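Stondlow Apple Swap: Frequently Asked Questions

We get a lot of emails in the run-up to the swap (we love them, keep them coming!) and the same things come up every year, so we've gathered the answers on one page. If yours isn't covered, write to us through the contact form and we'll get back to you, usually in the evening.

What is the apple swap?

You bring apples you grew or picked, you take home apples somebody else grew or picked. It's that simple, and it's so much fun. People come with bags from a single backyard tree and people come with half a truckload from an old farm orchard, and by the end of the afternoon everyone has a mix of things they've never tasted before.

When does it start?

Doors open at 3 and we close up at 4:30. If you're bringing more than one crate, please come a bit early so we can help you carry. Early apples get their own small swap in August, and the main one is later in the fall.

Do I need to know what variety I have?

No! Half the joy is finding out. Leave a blank card with your apples and people will write down their guesses. Please bring at least 4 fruits from the same tree if you want a proper try at a name, with the stems on, and a leaf or two if you can. One apple can be an oddball. Apples from the shady side of a tree can look like a different variety altogether.

How do I tell if my apples are ripe?

Color alone will fool you. Cup the apple in your palm, lift, and give it a slight twist. If it comes away easily, it's ready. If you have to tug, give it another week. You can also cut one open and look at the seeds, which are brown in most ripe apples, though some summer kinds are ready to eat while the seeds are still pale. And then taste it, of course. If it's starchy and makes your mouth pucker, wait.
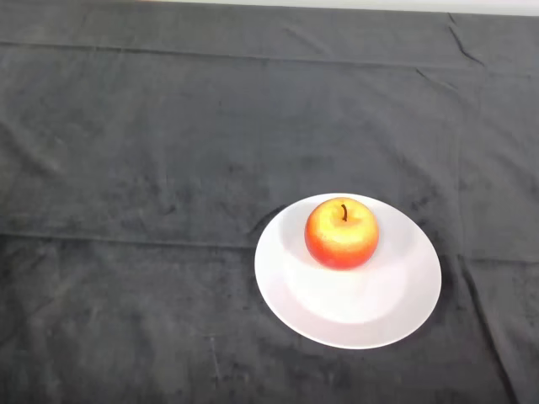
Ovidiu Căpraru wrote in to say that he stopped trusting the seeds years ago and goes by windfalls: once a few sound apples are lying in the grass on a calm morning, he picks the lot over the next few days. Thank you, Ovidiu, that's a great one, and it works well on our older trees too. Just check that the fallen ones don't have worms in them, as wormy apples drop early whatever the tree is doing.

Can I bring windfalls?

Yes, in a separate bag marked "windfalls," please. They're wonderful for sauce and juice. Wash them well, and cut out the bruises before cooking.

How should I store what I take home?

Cool, dark and a little damp. A fridge drawer is fine for a small bag. For more than that, use a garage or cellar that doesn't freeze, and lay the apples in a single layer so they aren't touching. Keep them away from potatoes. Thick-skinned late apples can last for months, and some of them taste better after a few weeks of waiting! Early ones go mealy fast, so eat those first.

Which apples are best for pie?

Oh, we could go on all day. Pick something sharp that holds its shape, then add one softer apple to melt down around it. Ask at the pie table and you will get more opinions than you wanted.

Can I get a cutting from a tree I like?

Often, yes. Write your name on the tree's card and the owner can get in touch. Cuttings for grafting are taken in winter while the tree is asleep, so nothing changes hands at the swap itself.

Is there parking?

There's a gravel lot behind the hall, and the Bratu Street side is open too. Please keep the gate clear.

Does it cost anything?

Not a cent. Bring a bag, and a pen if you think of it.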